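4.2 Rules for the workspace during teleoperated recording

The safety standards for industrial arms assume a fence, and most of them say little about a small table where a person stands near two arms and changes the objects by hand. For this reason we wrote our own short list of rules, based on the first version prepared by Khoa Nông for the Niskanen cell. The list was revised in July, after the operators had used it for 21 sessions.

The first rule concerns the tools. Any object with a blade or a point is placed on the table before the motors are enabled, and it is not handed to the gripper by a person. Knives and screwdrivers are treated in the same way, also when the blade is closed. The second rule concerns the cables. Each cable of an arm must have enough length for the full motion of the wrist, but its loop should not reach the objects on the table (see Figure 6).

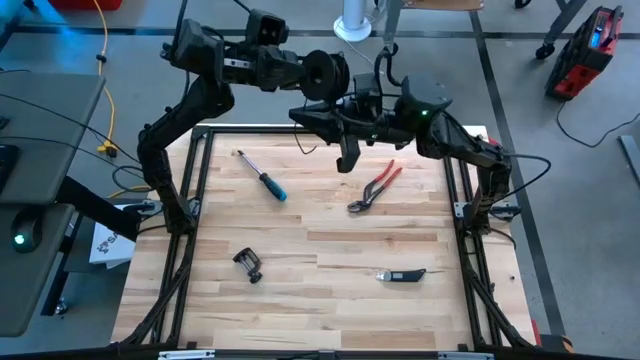
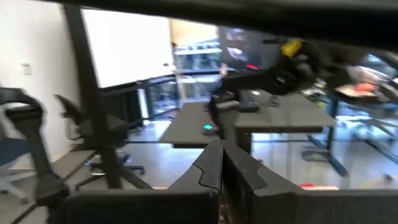
Figure 6. The two-arm cell. First: the work table with four hand tools. Second: view past the gripper fingers toward the room.

The third rule is about the wrist cameras. During fast motion a wrist camera may record a large part of the room, and the image can be strongly blurred, as in the second view of Figure 6. We therefore ask that screens with private content are turned off before recording, and that visitors are informed at the door. Of the 543 episodes in the Allel set, 5 were removed under this rule.

The fourth rule is that the floor area inside the marking tape belongs to the operator while the motors are on. Other persons wait outside of it until the operator says aloud that the arms are disabled. In the earlier Stokberg procedure this signal was given only by a lamp, and our operators reported that it was easy to miss when they were looking at the table.

We do not claim that these rules replace a formal risk assessment. They were checked only with light arms and hand tools, and a cell with a higher payload would need a separate study. The relation to the speed limits is discussed in Section 4.3.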